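首页 导航 期刊 本期目录 投稿 检索 登录

3 单元的搭建与日常维护

3.1 台面与取料盒

本节记录 Inness 单元的现行配置。一台桌面机械臂,一只黑色取料盒,盒内杂放小件。任务很简单:夹出指定物块,放回,重复。单元最初由 Zainab Adeyemi 在 Stollutard 搭起,后由 Gülizar Kozan 接手维护,八月以后夹爪和走线各改过一次,旧版参数不再列出。

盒子选黑色哑光,是前期比较的结果。浅色盒壁下木块边缘检测容易跳,换深色后稳定得多,代价是黑色夹爪和盒壁在腕部视角里分不太开,只能靠指尖的绿色垫片定位。盒内物件有意放得挤,方块、小纸盒、细木棍混放,不做分格。图1为腕部视角。
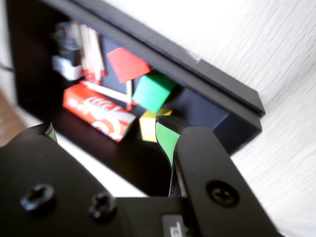 阅读时间:2 分钟

图1 腕部视角下的取料盒与夹爪。右指绿色垫片位于黄色方块前方,红色方块与绿色方块在更靠上的位置。

3.2 夹爪

两指均带绿色垫片。右指的垫片沿内缘弯过去,包住指尖,这一处磨损最快,也最容易被忽视,因为正面看往往还是好的,翘边从内侧开始。检查办法:断电,手指沿垫片边缘推一遍,有翘起就换。不要补胶。补过两次,胶边变硬,夹木棍时打滑,后来全部返工。

换垫片的步骤如下。先断电,等舵机完全松力。拆指部的梅花头螺丝,螺丝放小碟里,别放台面,滚进盒子就得全倒出来找。撕旧垫,酒精擦净,晾干再贴新垫。贴的时侯从指尖往根部压,不要反过来,反过来会在弯处起泡。装回后先空夹 20 次,再夹方块,看闭合位置有没有漂。漂了就重做零位,见 3.4。

螺丝扭矩没有专门测,手感拧紧即可,过紧会使指壳变形。这一点 Kozan 的维护记录里写了好几遍,说明犯的人不止一个。

沟槽和螺丝孔里容易积木屑。每班收工用软毛刷扫一遍,不用气枪,气枪会把碎屑吹进关节。

3.3 走线与供电

走线是这个单元停机的第一大原因。统计期内共执行 374 轮取放,其中 66 轮中断,超过一半与线有关:插头松动、线圈被关节带住、线压在盒底导致盒子移位。真正由识别出错引起的反倒不多。

现行做法:粗线从底座引出后在台面上留一个大弯,平放,不悬空,弯内不放任何东西。关节旁的细线留余量,但不能长到垂进下一个关节的活动范围。理想情况应当全部扎束,目前没做到,底座周围的细线仍然成团,盘绕在舵机和电路板附近。排查时很费眼,只能一根一根顺着摸。

盒子叠放在自己的盖子上,省地方,也略微垫高。缺点是盒与盖之间会错动,盒后有线经过时尤其明显,线一拽盒就偏。试过双面胶,撕的时候麻烦,现在改为每轮开始前目测盒沿对齐。底座左端的小模块有红、蓝指示灯,开机先看灯,不亮不往下走。整体布置见图2,夹爪此时悬在台面上方,盒在其右侧。

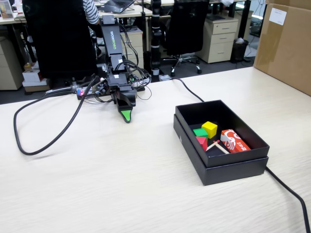 3.4 零位与复核

零位每天做一次,换垫片或拆过指壳之后加做一次。手动把臂摆到基准姿态,写入偏移,再走三个检查点:台面空处、盒左前角、盒内中部。指尖与标记对不上就重来,不要在软件里加补偿凑合。补偿叠补偿,Işık 那台早期样机就是这么弄乱的,最后整套参数清空重标。

复核由另一人做。看三样:垫片,线,盒位。记录写在 Cornora 日志表里,一行一轮,中断的写明原因,"不明"也要写,但不能连着写两行不明,第二次必须停下来查。

舵机发热的问题尚未处理好。连续运行后肘部闭环会变软,低头姿态保持不住,夹爪慢慢往下沉。暂行办法是中间停歇,让臂回到收拢姿态再断力。停歇多长合适还没有系统测过,留待下一节讨论备件和更换周期时一并给出。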